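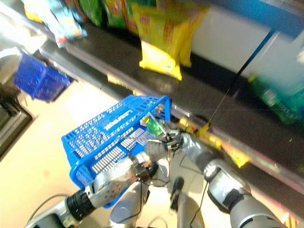

4.2 Do athlete memoirs change how teammates are remembered?

The claim that a star's own account of a career reshapes the reputation of the people who played beside him is made often and tested rarely. Lazaridis and Gavalas put it in its strongest form: once a memoir or an authorized film appears, the supporting players are fixed in the public mind in the roles the star has given them. We doubt that the evidence carries this much weight.

Their case rests on the Cendbridge survey, in which 200 basketball fans rated retired players before and after reading chapters from a captain's autobiography. Ratings of the teammates criticized in the book fell. What the authors say less about is that the second rating was collected right after the reading, with the book still on the desk. A drop under those conditions shows that people can repeat what they have just read. It says little about what they will think in a year, and the survey had no later round.

There is also the matter of who was asked. Readers were recruited through Ulix, a fan forum on which the captain's old club has a very active following. Uzor raised this at the time and was told that loyalty to the club would, if anything, work against the effect. Perhaps. It could just as easily work for it, because supporters who already side with the captain have every reason to accept his version of a locker room quarrel.

We went back to newspaper coverage of the same team, using the Michailidis clippings, and coded 11 seasons of match reports and later retrospectives. Figure 4 plots the share of mentions in which each teammate is described in negative terms. If the memoir had done what is claimed, the lines should turn upward after its release in March. Two of them were already rising well before that, and one falls. Only the line for the backup point guard behaves as predicted, and he had been arrested for drunk driving the same spring – a fact the original paper leaves to a footnote.

Melnyk (personal communication) objects that sportswriters are a poor stand-in for the public. We accept the point in part. Reporters knew these men and had their own scores to settle. But the memoir theory needs some route by which the book reaches people who never open it, and the press is the route its authors name.

None of this proves that memoirs have no effect. Economou's interviews with former players suggest that the players themselves believe in it strongly, and some stopped speaking to old friends over a single paragraph. Belief of that kind is worth studying in its own right – it should not be counted as a measure of what fans think.

Figure 4. Negative mentions of four teammates as a share of all mentions, by season. The dotted line marks publication of the memoir. Seasons with too few reports to code are left blank.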